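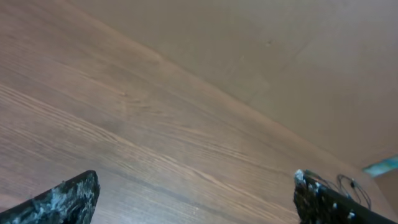
Section 2. Setting up your Zirkine rain barrel

Okay, barrel's home, box is open, and you're itching to get it under a downspout! I put my first one up behind the house in Atville in April and made every mistake going, so I've written these steps the way I wish I'd had them.

Before you cut anything

1. Pick a downspout near the plants you water most. A full barrel isn't going anywhere (it holds over 50 gallons), so choose now and choose well.

2. Level the ground and set your blocks. I like the barrel 8 inches up, enough to get a watering can under the spigot.

3. Put the empty barrel on the blocks and give it a good shove from each side. If it rocks, take it off and start over with the blocks.

CAUTION: A full barrel can crush a foot or worse. Keep kids off it, and keep the lid locked.

Fitting the diverter

4. Hold the diverter against the downspout with its outlet level with the barrel inlet, and mark the top and bottom in pencil.

5. Cut along both marks with a hacksaw. Wear gloves, those edges are nasty.

6. Slide the diverter in, tighten the two screws, and push the hose on until it stops.
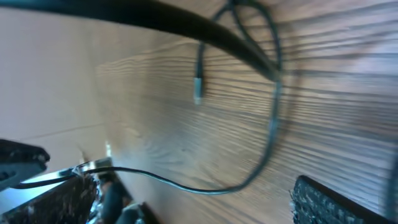 Ghazal Abbasi says the hose went on much more easily after a minute in a mug of warm water, and that the outlet should sit a touch below the rim, or the barrel will spill over before the diverter sends the extra back down the spout. I've tried it both ways now and I'd go with that. So if you haven't cut yet, go back to step 4 and drop your marks by half an inch.

NOTE: The Naylor diverter fits too, but it needs its own hose. Don't force ours onto it.

Putting the spigot together

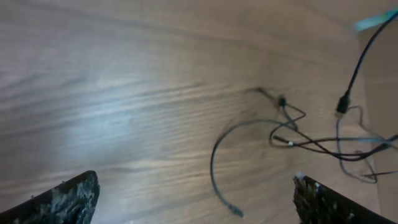 The spigot comes in pieces, and I'd put it together indoors before you carry it out to the barrel. There's a rubber washer for the inside, another for the outside, and a thin nylon ring that loves to wander off. Lay an old towel down first! On bare wood with streaky brown grain like this, and light bouncing off it in a pale band, a thin ring is awfully hard to spot.

7. Wrap the spigot threads with plumber's tape, going clockwise.

8. Slip on the outside washer, push the spigot through the hole, then reach in and add the inside washer, the nylon ring and the nut. Hand tight plus a quarter turn is plenty.

9. Run in a few inches of water from the garden hose and look for drips. A slow drip usually means a pinched washer, so drain it, loosen the nut and seat the washer again.

CAUTION: Roof water isn't for drinking, and I wouldn't rinse salad with it either.

Winter storage is in Section 5.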